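Bed right under a window: drafts, noise, curtains?

kuko_2362
We moved into a second floor flat in Tranbridge in April and the bedroom only works with the bed against the window wall. Does anyone sleep like this year round? I'm worried about cold air in winter.

lowbeam
Did it for 8 years. Get a heavier curtain and check the seals. I never moved the bed.

Prestus_fan
I disagree. Mine was under a window for one winter and I woke up with a stiff neck all the time. A curtain does not fix cold glass. Put the bed on the inside wall, even if the door only opens halfway.

lowbeam
Depends on the glass. Single pane, sure, move it. Double pane with decent seals is fine.

kuko_2362
It's double. The seals look old though.

mossandtin
New rubber seal took me an hour and 10 dollars. Measure the gap first -- I bought the wrong size. My bed is under the window too and I like waking up to the trees.
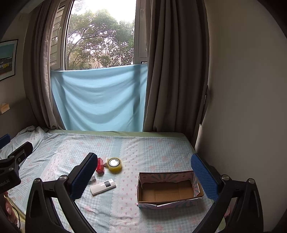

Prestus_fan
Replied at 12:30 pm
Nice trees. I still say wait until January before you decide.

kuko_2362
Going to try the seal first. If it's still cold I'll swap the bed and the dresser. Does the rubber kind need glue, or does it press in?

mossandtin
Mine pressed in. Clean the groove first.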